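Open Day at Rullen: Bread, Coffee and a Long Walk Around the Building

November 2025
By Olesia Kuzmenko

I went to the Rullen open day with my colleague Hryhorii Karpenko, who had been once before and knew where to park. The building is at the far end of the Wedevard road, past the lumber yard, and the sign is small. We drove by it the first time. Registration was a desk inside the door with name stickers and a plan of the two floors, and there was a coat rack that was already full when we got there.

The visit was set up as a loose route. Visitors could start anywhere, and most people went straight upstairs to the talks. We stayed on the ground floor, where the household rooms are. Rullen keeps these for work on everyday chores: laundry, dishes, packing a bag, making a simple breakfast. Our own interest is in kitchens. Hryhorii writes the product notes for Vetia, which sells small appliances, and I cover housewares for this site.

The breakfast station was the one I had come for. It is a plain setup with a white tabletop, a two-slot toaster and sliced white bread. I had expected a full counter with a kettle and jars, and I think the smaller setup is easier to follow. The toaster is a white Supor with the name raised on the front in the same color as the body, so it is hard to read from a few steps away. The control is a round silver knob set into a shallow recess near the bottom.
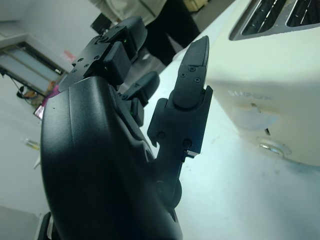 The Supor toaster at the breakfast station, with the two long slots on top.

Hryhorii spent some time on the knob. His view is that a single round control is easier for most people than a row of buttons, but that it should have clear marks you can read while standing. I agree with him on the marks. At home I have a toaster with numbers that wore off in the first year, and I set it by memory.

The bread got more discussion than the toaster did. Soft white sandwich bread is harder to handle than it looks. It bends under its own weight, and if you pinch it near the middle the crumb stays flat where your fingers were. Holding it by the crust is better — the crust is firmer and does not mark as easily. A woman standing next to us said she freezes her loaf and toasts the slices straight from the freezer, partly for this reason. I do the same with rye but had not thought of it for white bread.
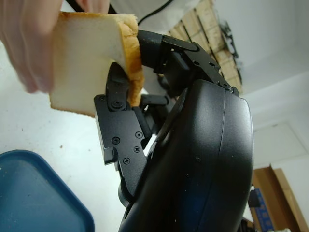 Crumbs are the other problem. Fresh white bread drops fewer than a crusty loaf, but it still drops them, and on a white surface you don't notice until you put your sleeve down. I asked one of the hosts how often they empty the toaster. She said at the end of every day the station is in use, and that the table gets wiped more often than that. She also said they go through more bread than any other supply in the building, and that the leftovers go home with whoever wants them.

We asked about plates too. The station uses a flat tray, and I can see the sense in it. A tray has a raised edge all the way around, it doesn't roll or tip, and toast can lie flat on it without sliding off. The one on the table was a dark teal blue, the shallow kind you get in a cafeteria, with light scuffs on the inside. It was easy to find on the white tabletop, which I would not say of a white plate.
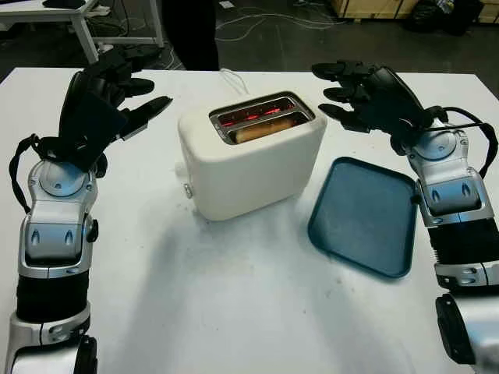
Toast in progress, with the elements glowing red and the tray beside the toaster.

After that we had coffee in the hallway and looked into the laundry room, but the line was long and we skipped it. Upstairs we caught the end of a talk on storage by a speaker from Um, who make shelving. It was mostly about shelf depth. The slides were hard to see from the back, and I have asked for a copy.

A few practical notes for anyone planning to go. Entry was free. The parking lot fills up early and the overflow is on grass, so wear proper shoes. The ground floor is all on one level, but the elevator was slow and there was a wait for it. Lunch was soup and rolls, and the soup ran out. The next open day is planned for January, with the same rooms and a longer program upstairs.

Hryhorii took home a bag of the leftover bread. I bought a dish towel.

Related
Trays for Small Kitchens: What Size Do You Need?
Cleaning a Crumb Drawer
A Morning at the Wedevard Housewares Fair
Vetia Kettle, One Year On

Contact | Copyright Olesia Kuzmenko | Back to top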